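Filed under: Opinion, Home & Neighborhood

My building in Urville had a shared laundry room when I moved in, and I complained about it for years, the way everyone did. The dryers ate quarters, the light buzzed, and somebody's socks were always on the folding table. Then the new owners put a hookup in every apartment and turned the room into paid storage – 85 dollars a month for a cage – and I have been missing that buzzing light ever since.

I met Kausar Shaikh down there, waiting on a load of sheets. She lived 2 floors above me, and I might have gone my whole lease without learning her name. She told me which bakery on Brusska Street sold yesterday's bread cheap, and she watched my cat when my mother was in the hospital over in Greltville. All of that came out of waiting for a rinse cycle.
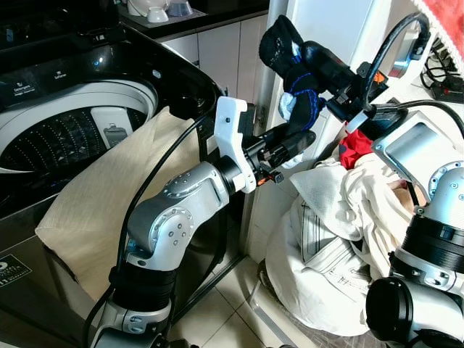
So should landlords be made to keep a laundry room even when every apartment has its own washer?

I wouldn't go that far, but I do think a big building ought to keep one warm room with chairs in it where people have some ordinary reason to sit down.

I know what a private machine means to a parent with a sick toddler at midnight, and I wouldn't take it away from anybody. I use mine in my slippers and I like it very much. Still, there are 197 apartments here, and these days I mostly meet my neighbors as footsteps. We nod by the mailboxes, all of us holding our keys.

The D'Amico building across the street kept its old room, with a bench and a shelf of paperbacks. I walked over in December to return a casserole dish and ended up staying for somebody else's entire dry cycle, talking about soup.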